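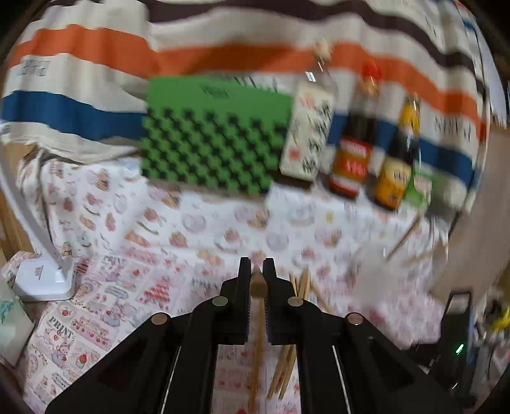
Chez Garnusora, la porte ouverte commence à 10 heures et la question des baguettes arrive à 10 h 20. Un père de famille veut savoir combien il en faut ramasser avant qu'une machine sache le faire seule. Angeliki Kouris, qui dirige l'atelier de démonstration, répond sans consulter ses notes : « Pour cette tâche, nous avons 810 prises enregistrées. Nous en gardons 337. » Et les autres ? « Ratées, trop lentes, ou l'opérateur a hésité. »

Plus de la moitié du travail part donc à la corbeille. Elle ne s'en cache pas, ce qui change des plaquettes distribuées à l'entrée, où il est question d'un « apprentissage naturel du geste ». J'ai passé la matinée à chercher le naturel. J'ai surtout vu des gens recommencer.

Le principe tient en peu de mots. Un opérateur prend en main une pince à deux doigts, saisit un objet, le repose, recommence. Les images servent ensuite à entraîner un bras motorisé. « Les gens s'attendent à voir un robot, et ils voient quelqu'un qui range une table », reconnaît Angeliki Kouris. Elle préfère cela à un spectacle réglé d'avance. Je lui fais remarquer que le spectacle, il y en a un aussi, à l'étage, à 11 heures et à 15 heures.

Pourquoi des baguettes en bois ? « C'est fin, c'est long, ça roule, ça se superpose. Une bouteille, tout le monde sait l'attraper. » La nappe à motifs est voulue, elle aussi : sur un fond uni, dit-elle, le système apprend trop facilement et se perd dès qu'on le change de pièce. L'argument se tient. Il laisse entendre que le système se perd encore beaucoup.

Haziq Wibisono, ingénieur chez Kadlec, le partenaire qui fournit le bras, est moins à l'aise avec les chiffres. Je lui demande le taux de réussite du modèle baptisé Clurinia. « 96 %. » Sur quelle table ? « La nôtre. » Avec quelles baguettes ? « Celles de l'entraînement. » Et ailleurs ? Il parle de résultats en cours de consolidation, puis d'une publication prévue en janvier. Je note qu'il n'avance aucun autre pourcentage de toute la conversation.

À l'étage, justement, le bras saisit une première baguette, la lève, la pose dans un gobelet. Applaudissements. La deuxième lui échappe. À la troisième, Haziq Wibisono remet lui-même les baguettes en tas et relance le programme. « Il a besoin d'un point de départ propre », explique-t-il à une visiteuse qui tient une maison de retraite et cherchait de l'aide pour dresser les tables. Elle demande le prix. Il n'y en a pas.

Je reviens voir Angeliki Kouris avant de partir. Croit-elle à l'assistant domestique promis sur la plaquette ? « Je crois à des tâches bien délimitées. Le mot domestique, ce n'est pas moi qui l'ai choisi. » Prochaine étape : les couverts en métal.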